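Lists > Television and Drama > Clollar Viewers' List > Archive > November

From: Ileana Stoica
To: Clollar Viewers' List
Subject: Re: Ardeleanu, the last episode (whole plot discussed)

Tapio Leinonen wrote:

> I finished Ardeleanu last night and I'm let down. Two seasons of
> waiting to learn who sold the mill, and we get it in one line from
> the notary while he is putting on his coat. Then forty seconds of
> the river and the credits. Did they run out of money? I also don't
> see why Hister comes back at all if he isn't going to speak to his
> daughter.

Tapio, I watched it on Sunday and again the next evening, and I liked it more the second time. I'll take your points in order.

The notary's line isn't thrown away. He says "your mother signed in the kitchen," and the kitchen is where the second season opened, with the mother clearing papers off the table before the children come down. We were shown the sale then and took it for housework. I went back to check, and the envelope is there.

On Hister, I half agree. He is on screen for very little of the episode, and his walk up from the station takes most of that. But he does answer his daughter. She leaves the gate open in the first season and he complains about it. In the finale he goes out and leaves it open himself. 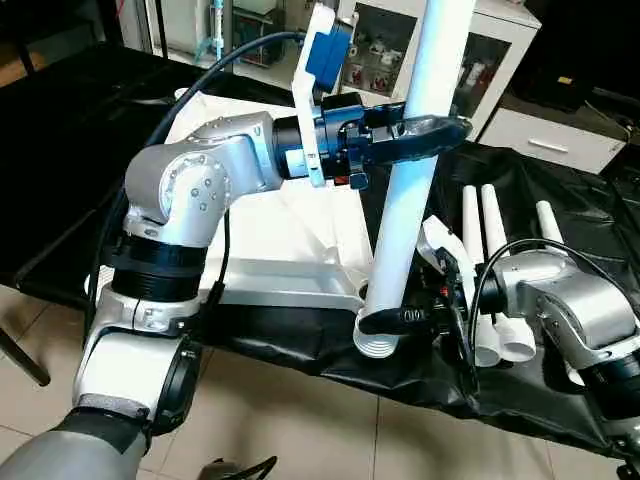 The part I would defend hardest is the storm sequence in the mill. It runs long and there is hardly any talking, only the two brothers trying to get the water out before the wheel floods. The younger one spends most of it holding a drainpipe upright while the other looks for something to fix it to. It's a length of white pipe with a ribbed coupling at the bottom, much like the one in the picture, and it looks far too new for that building. I took that as deliberate. Everything else in the mill is older than they are, and the one thing they bought themselves doesn't fit.

What I didn't like was the music. The first season used the accordion sparingly, and now it comes in under every conversation. The scene between the sisters on the stairs would have been better with nothing under it.

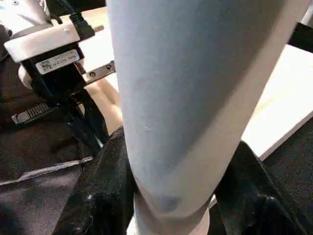

I also think the wedding was a mistake. It takes up the middle of the episode, brings in 47 guests by the mother's own count, and gives most of the regular cast nothing to do except sit at tables. The schoolteacher has been in the series since the start and her last line is a request for salt. If they had cut the dancing they could have given her a proper goodbye.

The episode runs 110 minutes, so I don't believe they ran out of money. I think they ran out of patience with the side plots. The missing ledger is never mentioned again, and neither is the cousin in the city.

Has anyone here seen Femumetti, by the same writer? Beathag told me the ending works in a similar way, with the answer given early and then repeated. I would like to watch it before we start the next series on the list.

Ileana

Comments on this message (3)

Beathag Moncrieff
Femumetti is the better of the two. It's shorter and has no wedding. I missed the envelope completely in Ardeleanu.

Liviu Stanciu
The ledger does come up. The priest has it under his arm at the station, before Hister gets off the train. Easy to miss with the subtitles on.

Ailbhe Flanagan
Agree about the accordion. I turned the sound down for the stairs.

Contact the list owner | Copyright Clollar Viewers' List | Back to top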